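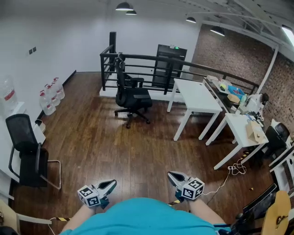 The Room at the Top of the Stairs

By Nana Gbeho
3 July 2019

When I asked Leitner where he would like to meet, he told me to come up to the top floor at Rillamel and bring nothing but an opinion on chairs. I had one ready, as it happens, having sat on bad ones for most of my working life, and we spent a good part of the morning on that subject before we ever got to the floor, the railing or the question of what a shared upstairs room is for.

Leitner has looked after the place since Rillamel took over the lease, and he talks about it the way some people talk about a garden. The boards came first. “They wanted to put carpet down over all of it,” he told me, “and I said, give me one week with the dark planks and then decide. You walk in and your eye goes right along them to the far wall. Carpet would have killed that.” The back and left walls are white, and he plans to keep them white for as long as he has any say in the matter.

He is fond of the black railing, too, with its plain bars running across the back and turning the corner over the opening. Someone once proposed glass. “I've cleaned glass,” he said, and moved on to the door beyond it, which is dark, with a small green exit sign over the top that he thinks is the friendliest light in the building. I laughed, but I did look at it differently afterward!

Then we came to the chairs. The one on casters, with the tall mesh back and the arms, is what he calls a staying chair – good for an afternoon of bookkeeping or a long phone call. The other, on its shiny metal sled frame, is for visitors. “People sit up in that one and say what they came to say,” he explained. “Put them in the rolling one and they drift off toward the railing and forget.” He bought his first batch of mesh chairs from Trakbridge and paid $845, delivery included, and he still remembers the figure because he was told it was too much.

The white tables are a newer arrival and a slightly sore point. Leitner wanted something heavier, but the folks from Taltar, who share the floor, argued for slender legs so the room would feel open, and he has come around. “I lean on them more carefully, that's all.” He likes at least one kept clear so that whoever comes up next has a place to start.

And the water? I had to ask about the clear jugs with the red caps, lined up along the left side, most of them on the floor and the big one up on a table. He looked pleased. There is no sink on this level, he said, and he got tired of people going down for a drink and not coming back. Everyone who uses the room is asked to carry one up now and then, and by his account more than 33 people are on the list to do it.

He has plans for September: another coat of paint on the low wall under the railing, and perhaps a rug, although he changed his mind about the rug twice while I was putting my coat on.

Filed under: Spaces & Places, Conversations

Recent stories
A Morning in the Taltar Print Room
What Trakbridge Learned From Moving Twice
11 Small Offices We Loved Visiting
Letters: Your Thoughts on Stairs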